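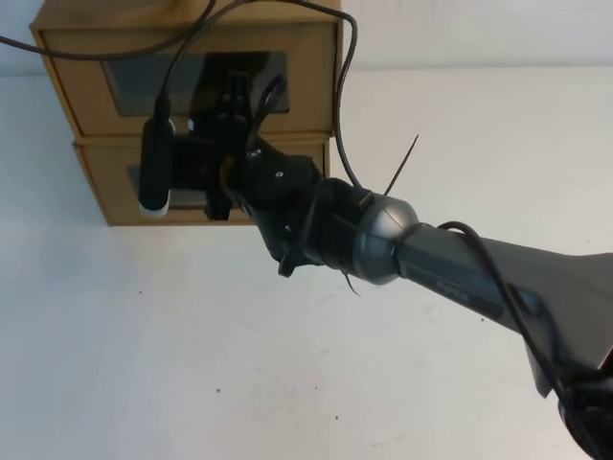 A dark gray robot arm over a white work surface.

Newsroom > Press releases > Consumer policy

Warkano tenants' group questions Hisader meter savings

23/06/2025 — The Warkano Tenants' Association is asking Hisader to publish the readings behind its claim that new heat meters cut bills.

Hisader tested the meters in 14 apartments during a mild March. The building has 189.

"Fourteen homes and one warm month is thin," said chair Evelien Prins. "We want to see the numbers before anyone pays a $300 fee."

The group has written twice and has had one reply — a brochure.

Contact: Henryk Sobczak, press desk | © Warkano Tenants' Association | Back to top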